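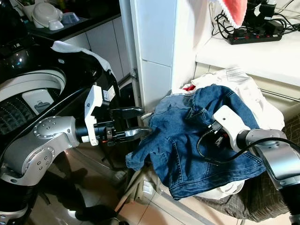 Washing a denim jacket with whites – yes or no?

Started by dulell_lane, 30 January 2021
Replies: 6 | Views: 196

dulell_lane
Wash day again and I've got my old blue denim jacket sitting on top of a heap of whites, top loader open and ready to go. It's faded in patches already so I reckon it's got no dye left to give. Can I chuck the lot in together on cold? I'd rather not run it twice for one jacket.

Hirvonen106
Nope. Whites on their own, always. I did a jacket older than yours with my pillowcases and they came out the colour of skimmed milk.

raimo_s
I do mine together all the time, cold and short, and I've never had a problem. If it's been washed for years it's fine.

Hirvonen106
Until it isn't! The seams hold on to dye far longer than the flat bits do.

traralley_mum
Rub a damp white cloth along the inside of the collar. Blue on the cloth, wash it alone. Also is that a bit of red poking out at the top of your white pile?? I'd worry about that before the denim, I lost a whole load of school shirts to one sock last July.

dulell_lane
Oh good grief, so it is. Fished it out, thank you! Did the cloth thing as well and there's a faint blue smudge – not much, but it's there.

raimo_s
Faint is nothing. I'd still go for it.

Hirvonen106
Raimo Saarinen, you are a menace. Jacket inside out, buttons done up if it has them, in with your jeans. And clean the lint filter while the lid's up.

dulell_lane
Right, whites first, and the jacket can go in with the darks (2 loads anyway by the look of the basket). Does anyone use those Karow colour sheets or are they a waste of money?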